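Soft Furnishings and Household Textiles
Week 6 notes: Quilted and channelled cushions
Prepared by Maritza Bermúdez
Updated November 6, 2025

Read these before the practical. The worksheet for this week is separate and is due at the start of the next class. Bring your fabric shears, chalk and a tape measure. Machines and filling are supplied.

6.1 Terms

Channel: a tube formed between two lines of stitching through the cover, usually stuffed or padded.

Pleat: a deliberate fold, pressed or stitched in place.

Bunching: folds that form when a cushion is pushed against something or when the cover is too big for its filling. Bunching is not a construction feature and does not go on a pattern drawing.

Loft: the thickness of the filling when nothing is pressing on it. We measure it flat on a table after shaking the piece out.

Students mix up pleats and bunching every year. On the July assessment it was the most common lost mark. If you can smooth the fold out with the flat of your hand and it stays out, call it bunching.

6.2 How channels behave

A channelled cushion bends easily along its stitching lines and resists bending across them. This matters when you fold it for storage or push it into a corner. Fold along a stitching line if you can. Folding across the channels drives the filling toward the ends and leaves a thin strip in the middle, and on a cheaper fibre fill that strip may not come back.

The fatter the channel, the deeper the valley beside it. Light colours show this well from a distance as bands of light and shade. Dark covers hide it, and you will need to find the stitching with your fingers.
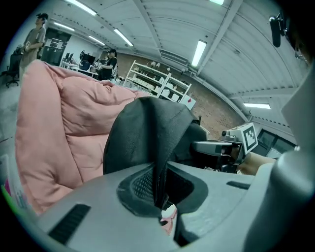
Fig. 6.1 Salmon-pink quilted cushion with puffy channels, bunched against black fabric.

For the worksheet, look at the cushion in Fig. 6.1 and mark on your sketch which lines you would call stitching and which you would call folds. Leave a question mark where you can't tell. A photograph does not let you run a hand over the cover, and a guess with a question mark beside it is worth more than a confident wrong answer.

You can't judge the fibre content or the filling from a picture either. Leave those two boxes blank for Fig. 6.1. You will fill them in for the class samples.

6.3 Class samples

There are 2 sample cushions in the cupboard, kept in labelled bags.

Fusard: wide channels, cotton cover, polyester fill. Cover does not come off. The filling was weighed before it was closed, at 400 grams.

Kaltik: narrow channels, brushed polyester cover with a zip along one side. The inner is a separate pad, so the outside can be washed by itself.

Handle both before you start cutting. Press each one down with your palm, let go, and watch how it recovers. The Kaltik is slower – write down how long it takes.

6.4 Working out your fabric

Stuffed channels take up width. If you cut the top panel to the finished size, the cushion will come out too narrow once it is filled. Make a test piece of three channels first, stuff it, measure across it, and compare that with the flat width you started with. Use the difference to work out the full panel.

Worked figures from last year's long bench cushion:

Finished length wanted: 2,000 mm
Flat length cut: 2,675 mm

The channels on that one ran across the short side, so all of the extra was needed in the length. Seam allowance is included in the cut figure. Your own numbers will be different, so don't copy these onto your cutting plan.

6.5 Stitching and filling

Chalk every line before sewing any of them. Sew them all in the same direction. If you turn around at the end of each line and come back, the two layers creep opposite ways and the panel ends up twisted.

Leave one end of each channel open. Fill from the closed end with small handfuls, using the long dowel. Stop a hand's width short of the opening so you can get the presser foot past it, then close the row and shake the cushion out.

6.6 Care and storage

Vacuum along the channels with the brush head. Crumbs and lint sit in the valleys, and a quick pass across the top misses them.

Spot clean with a damp white cloth. Test a hidden spot first on pinks and reds – some dyes lift.

Store flat where there is room. Otherwise roll loosely with the channels running across the roll, and don't put anything heavy on top.

6.7 Reading

Stunness course reader, section on padded covers. Skip the part on tufting, we do that in Week 8.

Arthur pattern sheet, both sides. Spare copies are in the tray by the door.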